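Kitchen and Bath Corner > Walls and Tiling > Keep the green tiles or cover them?

drendo_k
Started this topic

Hello all. I moved into my flat in April and the kitchen has pale green square tiles on the wall, with white grout. The grout lines are quite wide. My sister says I must cover everything with white panels before I put the new cupboards. I like the green, but it is also true that beside anything black the lines look very strong. The quote for panels from Nosholm is 69 per meter with fitting, and I don't want to pay this if a change of grout can do the same.

Two questions: is it possible to color the grout without taking it out, and has anyone lived with such green for many years? 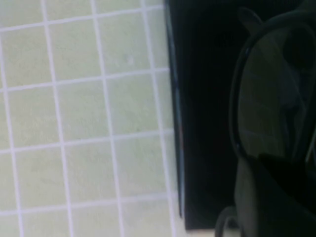 Reply 1
Cheng-en Yang

I have lived with almost the same green for 12 years. Keep it. The color is soft and matte, and I never became tired of it. White panels show every drop of tomato sauce.

For the grout, yes, you can color it. I used a grout pen from the hardware store, light gray. It took me two evenings for a small wall. Clean the lines very well first, with a brush and baking soda, and let them dry until the next day. I didn't wait enough the first time and in one corner the color came off with the sponge.

Reply 2
narnaneo

I don't agree about the pen. Behind a stove it lasts maybe one winter. My cousin did it and had to do it again after 6 months. If the grout is wide, scrape out the top part and put new gray grout over it. It is dirty work but you do it one time.

Also I would look at how straight the tiles are before deciding anything. Darker grout makes a crooked line easier to see.

Reply 3
Cheng-en Yang

Mine is behind the sink, not the stove, so perhaps you are right about the heat and grease. But scraping can chip the edge of the tile, and where will she find the same green to replace it?

Reply 4
Korkor Tetteh

I had chipped tiles after scraping, 4 of them, all near the socket. I used a hand tool and not the electric one, and still it happened. So please go slowly.

My opinion is a little different from both. Leave the white grout white. Wash it, put a sealer, and wait until the cupboards are in. The strong lines will disturb you less when there are shelves and jars in front of them. I had the same worry with my black fridge and now I like how it looks against the green.

Reply 5
drendo_k

Thank you to everyone. I checked with a level and the lines are good in most of the kitchen, only a bit off beside the window. I will wash and seal first, as Korkor wrote. Which sealer did you use, and does it make the matte tiles shiny? I would not like this.

Reply 6
Korkor Tetteh

It was a water-based one from Alhassan, the shop near the bus station. Wipe it from the tiles after a few minutes and they stay matte. Try it first in a place behind the fridge.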